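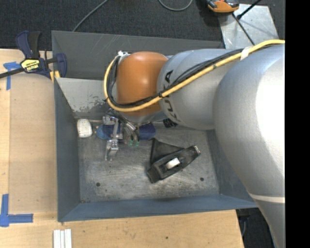
Clasta opened its doors in Brernville on April 28, 2018, and 18 of us signed in for the 10 o'clock tour. Alper Çetinkaya led it at a trot. I had pictured a hall full of sparks. We got a KUKA arm over a metal bin – a big arm, a shallow bin, and a bar clamp keeping the bin on its table.

The job is picking things out of the bin, a hand plane among them. Ferhat Güneş, who builds the grippers, took questions for longer than the tour lasted. Mine was about the cables. He said they were "version one."

Coffee was at 16:00 and ran out fast. The next open day is in August.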